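Zernlow Branch Election Kit – ballots, box, seals, tally sheets

In stock. Ships from Zevier, usually next working day. Orders in before 4 p.m. go out the same afternoon if we can manage it.

Everything a local party branch, ward club or association needs to run an internal vote by paper ballot. One carton. No software, no logins, no batteries.

Pick your size when ordering:
Small – up to 100 voting members
Standard – up to 700 voting members
Large – up to 1,101 voting members (that's the ballot count per carton, spoiled-paper spares are packed separately)

What's in the carton

Folding ballot box, corrugated plastic, white, with slot lid
Numbered pull-tight seals, red
Ballot papers on pads, perforated stub, numbered on the stub only
Member roll sheets, ruled, with signature column
Tally sheets, five-bar style
Result declaration forms, in triplicate
Candidate nomination forms
Agent badges and clips
Two folding voting screens (Small kit has one)
Pencils, string, tape
Printed guide, stapled, 12 pages

Standard and Large also come with a second box so you can run chair and secretary at the same time, or split the roll A–K and L–Z. Most branches split the roll.

Ballot papers

Two kinds. Blank-line ballots are what's in the carton by default – write or stamp the names in. Good when nominations close the night before, which seems to be most of the time.

Pre-printed ballots cost extra and need a proof signed off by whoever is running the election. Send names exactly as they should appear. Order of names too. We print what we get, we don't alphabetize. Allow 4 working days after the proof comes back. Changes after sign-off are a new order, sorry, no exceptions.

Color coding for multi-post elections: white, yellow, blue, green. Pink was discontinued. Under hall lighting it got mixed up with the yellow too often and counts had to be stopped to sort it out.

Paper is 100 gsm, uncoated, takes pencil and ballpoint. Felt tip bleeds through, dont use felt tip.

The box

Ships flat. Folds up in a couple of minutes, tabs go in from the inside. Four seal points on the lid and one over the slot for when voting closes. Show it empty to the candidates' agents before you seal it, read the seal numbers out loud and write them on the opening form (page 3 of the guide). Same numbers get read back before the count. If a number doesn't match, stop and sort it out before anything gets opened.

Side window version available, clear panel on one face. Some branches require it in their rules. Check yours.

Standard box is 16 inches tall. Holds a full Standard set of ballots folded once. Folded twice they take up a lot more room than you'd think, so tell people once.

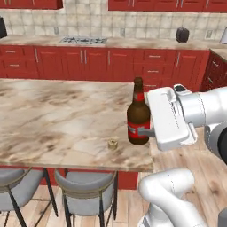 Tokgöz wrote in to say the seals held up fine through two rounds of voting but the tally sheets ran short, with five candidates for organizer and a recount nobody had planned for. Would like the pad to be thicker, and wants to know if they can be bought on their own without another whole kit.

Yes on both. Tally pads are a separate item now, see Refills. And the pad in the Standard kit has gone up in size starting with the October batch. If your carton has the old grey label it's the thinner pad, email us and we'll drop a second one in the mail free.

Voting screens

Tabletop, three-panel, stand up on their own. Weighted strip at the bottom edge. Outdoors they'll still blow over in any real wind so clip them down – clips not included. Slot in the middle panel for a notice card (how to mark your ballot). Cards are in the carton, English only for the moment.

Fits a standard 30 inch deep folding table. On narrower tables the side wings stick out and people bump them.

The guide

Plain-language, covers the day from setup to declaration. Who may stand where. What counts as a spoiled ballot. What to do about a tie. How to deal with a member who turns up and isn't on the roll – the guide has a form for that, their ballot goes in a marked envelope and is ruled on before the count starts.

It is general guidance and your own party or association constitution comes first. Where the two disagree follow your constitution. We are not lawyers and can't tell you if your election is valid. We do get asked.

Postponed or halted votes

Happens a lot. Sealed stock keeps. If voting never opened, leave the pads in their wrap and use them for the new date, nothing on them is dated. If voting did open and was stopped, don't reuse any ballots from an opened pad, order a refill in a different color. Used seals are single use, cut them and keep the pieces with the paperwork.

Unopened kits can be returned within 30 days, less shipping. Opened cartons no. Pre-printed ballots no.

Refills and extras

Ballot pad, blank-line, any color
Tally pad
Seals, bag of 25
Declaration forms, pack
Badges, AGENT / OFFICER / OBSERVER
Spare lid
Side-window box
Ink pad and stamp handle, custom branch name

Made by Vustard, who also do the carton and the print. Older Vustard boxes take the same seals. Older lids do not fit the current box, the tabs moved.

Ordering for several branches

If you're a district or regional office ordering for a lot of branches at once, send a list with the branch name and number of members on the roll, one line each. We pack and label per branch so you can hand them straight out. Nearly all the delays on big orders come from lists with members missing off the total, so please check the numbers before sending. Separate delivery addresses fine, shipping is charged per address.

Invoice available for offices with an account. Everyone else card or bank transfer up front.

Questions we get

Can the seal numbers run in sequence across branches? Yes, ask when ordering. Small charge.

Is the box lockable? There is a hasp kit, fits Standard and Large. Padlock not supplied.

Do you supply staff or observers? No. Equipment only.

Can we have our party colors on the box? White only at the moment. Stickers are fine, keep them off the seal points.

How long to set up? Allow an hour for one room with two people who have read the guide. Longer if you're ruling up the roll by hand, do that the day before.

Delivery

Small kit goes by regular parcel. Standard and Large go by courier, signature needed. No Saturday delivery. If your vote is on a Monday have the carton with you by Thursday at the lastest and open it to check the contents, we can't get missing items to you over a weekend.

Sold per carton. Price shown at checkout with tax.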